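Recipe testers wanted for the Flener home cooking collection
Posted January 14, 2018

Flener is looking for home cooks to test recipes for our next collection of weeknight dinners. You don't need any training or a big kitchen. We want people who cook at home most nights and will tell us plainly when a recipe doesn't work.
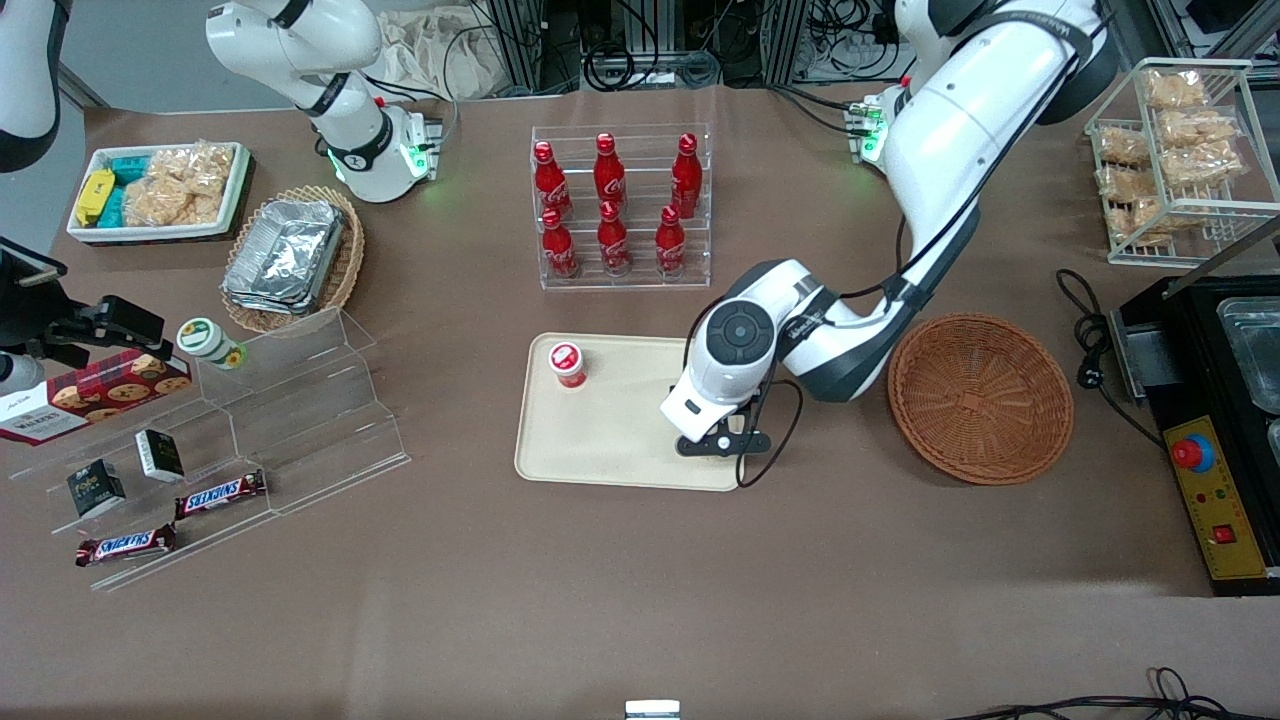
The collection covers soups, braises, bean dishes, savory pies and a short chapter on noodles. There is no seafood in this one. Most recipes serve four and use ingredients from a regular supermarket. A few call for rice paper or fish sauce, and we will mail those to you if your store doesn't carry them.

What you would do

Each tester gets seven recipes, sent by email in two batches. Cook every recipe once as written, with no swaps, even if you think you know a better way. Then fill out the form. It asks how long each step took, what pan you used, whether the seasoning was right and whether the people at your table would eat it again. Please use your own oven and tell us if it runs hot.

If a dish fails, write down what happened and send the form anyway. We would like a photo of the finished plate, but a phone picture is fine.

Testing runs through the end of May. You can cook at your own pace inside each batch.

Who can apply

- Adults living in the United States
- You have a working stove and oven, a kitchen scale and an instant-read thermometer
- You can follow a recipe written in both cups and grams
- You are not allergic to wheat, dairy, eggs or peanuts

We need a mix of gas and electric stoves, so please say which one you have. People who live at high altitude are very welcome. Couples and roommates may apply together but will count as one tester.

Pay

Testers are paid $300 when the last form is in. Groceries are paid back separately - keep your receipts and send them with each batch. Testers in the Futley area can pick up dry goods from our office instead of waiting for the mail.

How to apply

Send us a short note through the contact page. Tell us what you cooked for dinner the last two nights, what kind of stove you have and one recipe you make without looking anything up. Put "Tester" in the subject line. Please don't attach a resume.

Everyone who writes will get an answer, and those chosen will receive the first batch along with the tester agreement.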